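Furniture subscriptions: your questions, and our rather doubtful answers

Readers keep asking us whether they should rent their furniture by the month. We have read the small print so you don't have to. Last updated 14 April 2021.

Is it cheaper than buying?

For a few months, possibly. After that, rarely. Jindale's one-bedroom bundle came to 885 pounds for the first year when we priced it, before delivery. You could furnish the same room second-hand for less and still own it at the end.

The adverts say I can cancel whenever I like. Can I?

You can ask. Zovden wants 30 days' notice, and the clock starts when they confirm your request, whatever date you sent it. Collection is charged separately. "Cancel any time" seems to mean "start paying to cancel any time".

What counts as fair wear and tear?

Good question, and we'd like a straight answer too. Bidero's terms mention "light marks consistent with careful use". Light according to whom? Take your own photos on the day everything arrives, undersides included, and email them to the company so there is a date on them.

Do I need the damage cover?

Read the exclusions first. Pets, spills, sunlight and "improper assembly" are all left out of the Zovden policy, so it's hard to picture the accident it would pay for. Your contents insurance may cover rented items already. Ring and ask.

Is it really greener?

We've seen the claim that 4000 items were "given a second life". We haven't seen how many went to the tip, or how far the vans drove. Until somebody publishes both, treat it as advertising.

Can I plan the room on their website before I order?

Most of them offer a room planner of some kind. They're fine for checking whether a bed and a table will both fit.

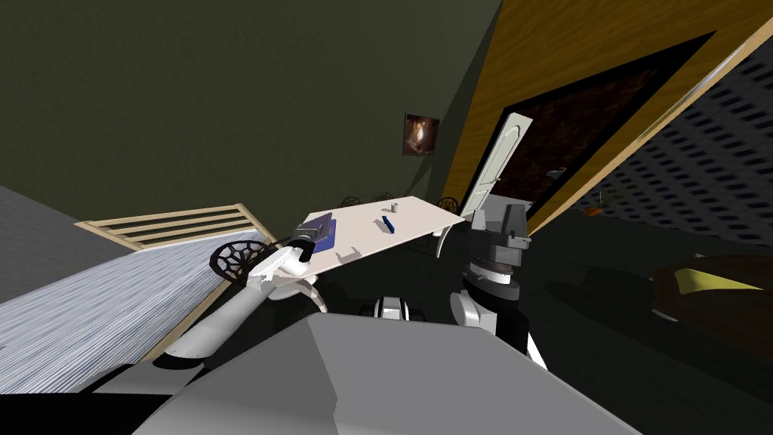 They won't tell you whether the mattress will go up your stairs. Measure the stairwell, the front door and any tight corners, and get the packed sizes in writing. A failed delivery is charged to you with every firm we looked at.

Can I buy the furniture at the end?

Usually, at a price they set. Hägglund takes off half of what you've paid so far, which sounds generous until you compare the starting figure with the shops.

So who is it for?

Someone on a short contract with an employer paying the bill. If you're staying put past next May, we'd look at the second-hand listings first.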